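Leave the Lid Up, Leave the Lid Down, Just Pick One

Opinion

I have now sat through 6 separate arguments about toilet lids in this building and I am ready to say something in print. Quickly, I have a bus.

For those who don't know Likulholm – 97 apartments, thin walls, one shared washroom on the ground floor next to the bike room. Everybody uses it. Kids coming in from the yard, delivery people, me. And since December there has been a sign. Then a second sign correcting the first sign. Lid down. No, lid up so it can air out. No, seat down, lid whatever.

My position: a shared bathroom and a home bathroom are two different rooms and we should stop pretending one rule covers both.

At home, lid down. Fine. You have a toothbrush sitting three feet away, you have a cat, you drop things. I lost an earring that way and I am still mad. Close it.

But in a shared one I want to see the bowl. Before I commit. A closed lid in a public washroom is a mystery box and I do not want to be the person who opens it. An open lid says look, go ahead, check. It also means one less thing to touch, and touching is what everyone claims to be worried about!

Ilze Laur on the second floor disagrees with me strongly and has put it in writing, twice. Her point is spray. You flush with the lid up and it goes everywhere. OK. So close it, flush, then open it again on your way out. Two seconds. She says people won't do the second part. She may be right, people barely do the flush part.

What I can't stand is the money talk. Tarmo Grigaitė wants the slow closing kind from Strazds, with a sensor, and the quote that went around was 2,193 for the unit and fitting. For a lid. We have been asking for a decent hook on the back of that door for more than 16 months. A hook! Somewhere to hang a coat so it dosen't end up on the floor, which is the real hygiene problem if you ask me.

A plain white toilet with the lid standing up looks ready for use. No gadget required.

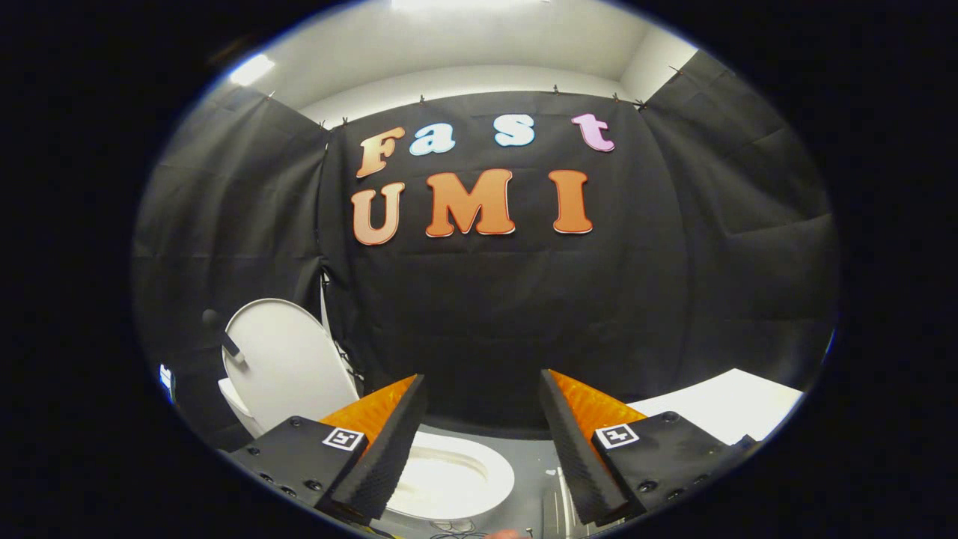
What I would do instead

Lid up when you leave. Closed for the flush. Brush goes back in its holder, dripping or not. One sign, short, and take the other ones down becuase the tape is ruining the paint. Spend the rest on the hook and a bin with a pedal.

And if you live alone, do what you like, I'm not coming over to check.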